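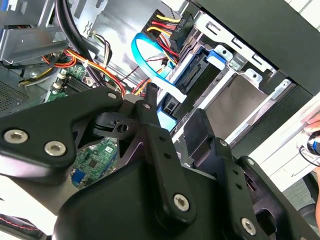 Two of the newer members have asked, in the same week and in nearly the same words, why the Stiltska Robotics Club is spending its autumn with old desktop computers when it could be building something that plays football. The short reply is that the club has built something that plays football. It lost to a team of eleven-year-olds and then drove off the table.

The long reply is the Echeverri Cup, which this season is all about taking things apart. Each team gets a desktop computer with the side off and 18 minutes on the clock. Points are given for unplugging the data cable and the power lead from the hard drive, more for sliding the drive out of its cage, and a frankly silly number for putting it all back so that the machine starts. Damage costs points. So does swearing, although the rulebook calls it "conduct".

Our entry is called Skelladon, after a long argument that the loudest side won. It is an arm with a two-fingered gripper and a camera down at the wrist, which gives the driver a splendid view of the gripper and glimpses of the computer. We have decided to regard this as character-building. The driving group has learned to steer by whatever shows between the links, and the blue data cables are a great help, being the one thing in there that nobody could mistake for anything else. The power wires are another matter. They bunch up in front of whatever you want next.

Progress so far: the arm has unplugged a data cable on 9 attempts out of 44. That sounds poor until you hear that the September figure was none. The fingertip pads have been changed 3 times, and the present pair grip well enough that the remaining trouble is mostly letting go. Power connectors are still winning. They want a straight pull, and Skelladon prefers a gentle wiggle followed by a sulk.

We are using Jorent's practice sheets for the drive cage, which start on page four and assume you have already read page five. Ask for a marked-up copy if you are joining the driving group.

Old desktop cases are still wanted, with or without working insides. Laptops are no use to us, however generously meant. Bench sessions start at half past six through November, and the side door sticks, so push.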